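Studio 2 final report, small pavilion project
Group: Hatem Soliman, Fenna Prins, Lahcen Erraji
Tutor: Nawal Lahlou
Turned in December

Background

The brief asked for a temporary shelter on the riverbank at Tirkent, next to the old ferry steps. Open on at least one side, room to sit, has to come apart again after the season. We called ours Mutiso, which was Lahcen's name for the first cardboard model and it stuck.

Site is a narrow strip of gravel between the footpath and the water. Slopes toward the river. Wind mostly from upstream, and it's strong, we lost a sheet of tracing paper on the first visit. Afternoon sun is low and comes straight across the water so anybody sitting facing the river gets it in the eyes. That one fact ended up driving most of the plan.

First scheme

A curved wall with a roof resting on top. Looked good in plan. Nawal Lahlou asked at the midterm review how the roof gets drained and we didn't have an answer. Also the curve meant every panel was a different shape, so cutting and storing them would be a pain. Dropped it the same evening.

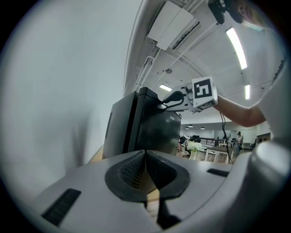
Second scheme was two straight walls set at an angle, open toward the path and with a slot toward the river. The slot is low, so you see water when seated and mostly wall when standing. The roof is one flat plane tipped toward the upstream corner, rain runs off there into the gravel. All the wall panels are the same size except the end ones.

We kept this one.

Structure

Timber posts bolted to steel feet, feet sit on precast pads. No digging, the bank is protected and the city won't allow foundations. The weight of the pads is what holds it down. Fenna did the wind calculation by hand first, then again in the spreadsheet, and the two didn't agree untill she found a wrong unit in the spreadsheet. After that the pads had to get bigger on the upstream side. They stick out past the wall now so we turned them into a bench edge.

Bracing is the weak part of the design. The walls are stiff in their own direction, but the open side toward the path has nothing. We tried a diagonal cable (people would walk into it), then a deeper beam over the opening with knee braces. Went with the beam. It makes the entrance lower than we wanted, still OK for a tall person.

Cladding

Vertical boards with gaps. Gap width changes along the wall, tight near the seats, wider at the ends so wind bleeds through. We made a test piece at full size with 3 gap widths and stood it outside the workshop at 4 pm to look at the shadows. The widest was too bright, the tightest looked like a fence. Middle one for most of it.

Moataz Abdelaziz in the workshop told us to leave the bottoms of the boards off the ground and cut them at a slant so water drips off. Should have been in our first drawings. Detail is on sheet 2.

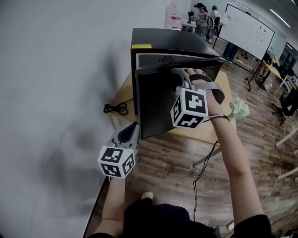

Why is the roof flat and not pitched like the ferry house next door?

A pitched roof would catch more of the upstream wind and need even heavier pads, and the single tipped plane drains fine on this slope. It also keeps the view of the ferry house from the path.

Review comments

Main criticism was the entrance. One reviewer felt the low beam made it look closed from the path, like it's private. Fair. We could have moved the opening toward the ferry steps so people arrive at the high end of the roof. Didn't see that until we had the final model on the table.

Second comment, the drawings don't show the order for taking it apart. We have the order in our notes (boards, roof, beam, posts, pads last) but never drew it. Ran out of time.

What we'd change

Entrance, as above. Start the full size test earlier, we learned more from that one piece of wall than from all the small models. Agree on one set of units at the begining. And the section drawing should have people in it, the seat height only makes sense next to a seated figure.

Who did what

Hatem: site survey, plans, this report. Fenna: structure, pad sizes, section. Lahcen: models, cladding test, board layout.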